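The Table in the Middle of the Room

My grandmother's kitchen in Ranstead had no island. It had a table, and the table had a drawer that stuck, and in that drawer you could find birthday candles, a deck missing its jacks, and every rubber band that had come into the house since the war. We shelled peas there. We did long division there, badly, and got told to go outside when the pie dough came out.

I've been thinking about that table because kitchen tables seem to be coming back, at least in the towns around here. For years everybody I knew wanted the big fixed island with the stools and the hanging lamps, and I wanted one too, right up until we got a quote for $4,000 (and that was before the plumber had even looked under the floor!). So we went to the August sale in Britbridge instead and came home with a secondhand table roped into the back of the truck, and I have never once been sorry.

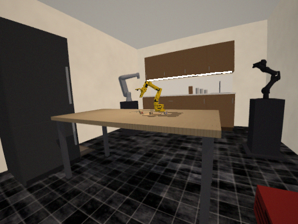
A table lets you change your mind, for one thing. Ours has stood under the window, then crosswise by the stove, and for one snowy week it was shoved against the back door because of the draft. And you sit down at it. People perch at an island and drift off with their plates, but put them in a real chair on a Friday night with a pot of soup going and they'll still be there at ten, picking at the bread and arguing about the school levy.

If you're shopping, take your time. Abdel Hamid, the used furniture store behind the Britbridge depot, usually has a few good ones toward the back, and I've seen solid tables go for $300 there, or $100 if you don't mind somebody's initials. Lean on a corner before you pay. A little wobble can be fixed with a wrench, but a cracked joint is a winter project. And measure your doorway, please. The folks over in Brumby still tease me about the afternoon we spent taking ours off its hinges.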